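Hikby Tabletop Set, data card
Maintainer: Mircea Marinescu
Release: Jan 8, 2021

Short records of small household items handled at and near marble-patterned tables in one bright interior. 348 records, some 20 item types.

1. Room
White ceiling with round recessed lights and a narrow light strip. A black metal railing follows the edge of the white upper gallery. Lighting was left as installed.

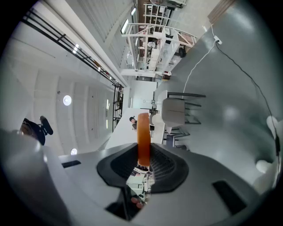 2. Bread and plate
Rectangular table, gray marble top. Item: one slice of pale yellow bread on a round pink plate. Label the bread and the plate separately, even where the slice covers most of the plate.

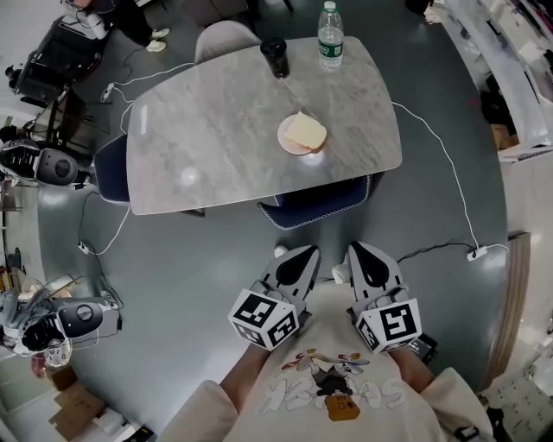

3. Oval table
Items: small white round plate (empty), dark cup with a speckled gold-brown pattern, clear plastic bottle with a green label. Reflections on the polished top are not labeled.

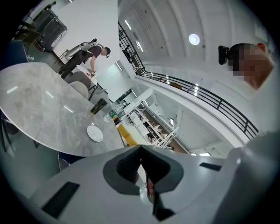
4. Splits
train: 200 records
The remainder is unassigned until the April revision.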